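About Retevden

Home | What we do | About us | Working here | Contact

We collect examples for robots to learn from. If you have come here looking for a robot that will run your kitchen by spring, we don't make one, and we would be wary of anybody who says they do.

Retevden is a small firm in Skavutcombe. We have two benches, a store cupboard full of crockery and a kettle that gets more use than either bench. Our customers are companies and university groups who train arms to pick things up and put them down. They send us a list of tasks, our operators steer an arm through each task by hand, and the recordings go back to the customer with notes on what went right and what didn't. In trade language these recordings are demonstrations or episodes. Most of us just say goes.

How we started

Shanti Awasthi set up the firm after several years of testing warehouse equipment, a job that left her with a low opinion of launch videos. She had watched a machine lift the same box perfectly all morning and then fail when the box was turned a little to one side. The maker's answer was that it needed more data. Shanti asked what sort, and got no clear reply. She still asks every new customer that question, and a fair number of first meetings end there.

Kanchan Kanaujia joined in the first October to look after the operators and the checking of recordings. She is the one who decides whether a go is kept. Operators can argue, and do, but a fumbled grasp that was rescued by luck gets labelled as one whatever the customer was hoping for.

What we believe, with some doubts attached

There is a popular idea that if you pile up enough examples the learning takes care of itself. Perhaps it does, at a scale none of our customers can pay for. At our scale we have seen large sets do very little. Our first big order, for a project called Zandum, came to 1334 episodes of moving cups and small dishes. The customer was pleased with the number. We were less pleased, having gone back through them and found that nearly all began with the dish in much the same spot. An arm trained on that may well learn the spot and not the dish.

We told them so. They took it fairly well and we redid part of the work at our own cost, which we would rather not do again. These days the starting positions are drawn up before anyone touches the controls, and a tray may be turned to any angle, including awkward ones.

We are also doubtful about success rates, our own included. On one recent task our operators completed about 90 per cent of goes cleanly. That tells you they are good at steering an arm. It tells you nothing about what a trained system will manage by itself in your building, under your lights, with your cups. Please don't put our figure in your brochure. It has happened once.

A working day

Operators work in pairs, one steering and one setting out, and they swap before anybody gets stiff. Steering is tiring in a dull sort of way. People who play a lot of video games are sometimes quick at it, sometimes dreadful, and we have stopped trying to guess.

Much of the day goes on small things. Lighting gets changed on purpose. Pale objects are put on pale surfaces, as they would be in most people's houses. We record from the wrist as well as from the side, and the wrist view is frequently soft or half blocked by the fingers. Some customers ask us to throw such recordings out. We usually advise keeping them -- the arm will have to cope with the same view later on.
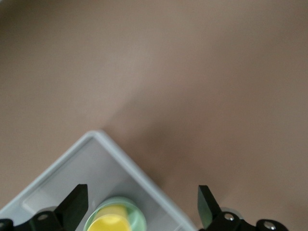

Wrist view, fingers open either side of a pale green cup on a white tray.

Current work

Our main job at present is Kashyap, a set of 29 tableware tasks. Some are easy and a few are, in our opinion, beyond what a two-fingered gripper should be asked to do. We have said this in writing. The customer would like us to try anyway, so the failures are being recorded with the same care as everything else, and they may prove the more useful half.

What we won't do

We won't trim the bad goes to make a set look tidy. We won't promise that a model will improve by a certain amount, as we don't train the models and can't see inside them. We also won't sell one customer's recordings to another, however politely we are asked.

Visiting and getting in touch

Visitors are welcome at the Skavutcombe workshop by arrangement, mornings preferred. You can have a turn at the controls, and most people find it harder than they expected. For new work write to Shanti, and for operator jobs write to Kanchan, using the form on the contact page. Tell us which objects you have in mind and where the arm will end up working.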